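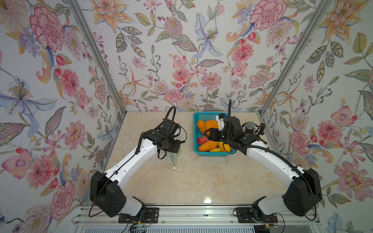 Fruit in a teal plastic basket. Fresh produce sales in Toncombe will move to evening hours in August.

Toncombe's covered market will stay open until 8pm throughout August in a trial meant to bring in people who finish work after the stalls have packed up.

The town council agreed the change at its last meeting before the summer break. Traders will be able to choose between the usual morning start and a new late shift beginning at 2pm, and will pay the same pitch fee for either.

The market has 38 stalls, most of them selling fruit, vegetables, bread and cooked food. It closes at 4pm at present, and stallholders have complained for several years that they see few customers under retirement age outside the school holidays.

Heather Purves, the council's markets officer, said a survey carried out in the spring had drawn more replies than expected.

"We sent it to 3,000 households and the same answer kept coming back," she said. "People like the market but they are at work when it is open. A lot of them told us they buy their fruit and veg at the petrol station on the bypass, at petrol station prices, and they would sooner not."

The council will spend £200 a week on extra lighting and on keeping the Mill Lane toilets unlocked until closing. Parking in the Mill Lane car park will be free after 5pm while the trial lasts.

Kittipong Phromma, whose family has run the Phromma greengrocery stall near the east entrance since his parents took it on, said he would switch to the late shift from the first day.

He expects the main benefit to be less waste. Soft fruit that has sat out since early morning is often marked down by mid-afternoon, he said, and whatever is left at four has to go home with him or into the bin.

"Mangoes are the worst for it," he said. "They come in hard, then they're all ready at once, and you have a day and a half to sell the box. Four more hours would make a real difference to me in August. In January I'm not so sure."

He said he would also start selling by the bowl in the evenings, with mixed fruit at a single price, as he thought people on their way home would not want to stand and have things weighed.
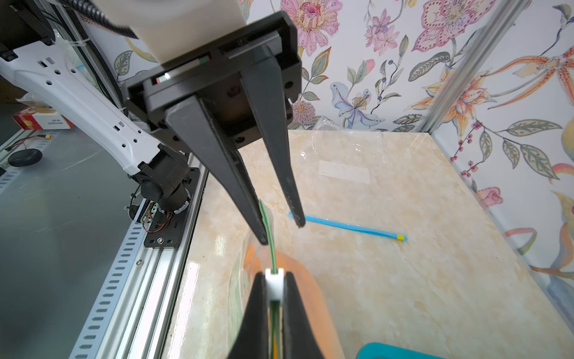 Packaging has been another point of argument. The council had wanted late traders to stop giving out thin carrier bags altogether, but that part of the plan was dropped after several stallholders said customers coming straight from work would not have a bag with them. They will be asked to offer paper bags first and to charge 10p for plastic ones.

Thitima Pongsiri, who sells noodles and curries from a corner pitch, said she had spoken in favour of the longer hours but was worried about staff.

"I have one person who helps me and she has children to collect at half past three," she said. "If I do the late shift I need somebody else, and it is only a month, so who will take that job? I will try it myself for the first two weeks and see how tired I am."

Not all traders support the trial. A letter signed by 10 stallholders and handed in before the meeting said the council had not properly considered those who buy stock from the wholesale market before dawn. It asked for the late opening to be limited to two evenings a week.

Ghazal Moradi, who runs a bakery stall and was among those who signed, said she would keep to her morning hours.

"I'm up at three to bake," she said. "Bread is a morning thing. I don't mind the others staying open, but I'd like to know the hall won't be half empty at nine o'clock because everyone has gone over to evenings. My regulars come for the whole market, they don't come just for me."

Ms Purves said the council had looked at the two-evening option and decided it would be hard to advertise and easy for shoppers to forget. Traders who change their minds will be allowed to swap shifts at the end of any week, provided they tell the market office by noon the day before.

Bus times are also being looked at. Niltov, which runs the 38 service between the station and the town centre, has its last bus from Mill Lane at 7.15pm, before the new closing time. The company has said it will not add a later one for the trial, but would talk to the council again if the longer hours became permanent.

Theerawat Thammasiri, who chairs the Mill Lane residents' group, said neighbours were broadly content so long as delivery vans were kept to the existing hours. The group has asked for no deliveries after 6pm, and the council has agreed to this.

Traders will be asked for their takings at the end of the month, and shoppers will be able to fill in a short form at the market office or at the library. A report is due to go to councillors in the autumn.

Stallholders who have not yet said which shift they want should contact the market office by the end of July.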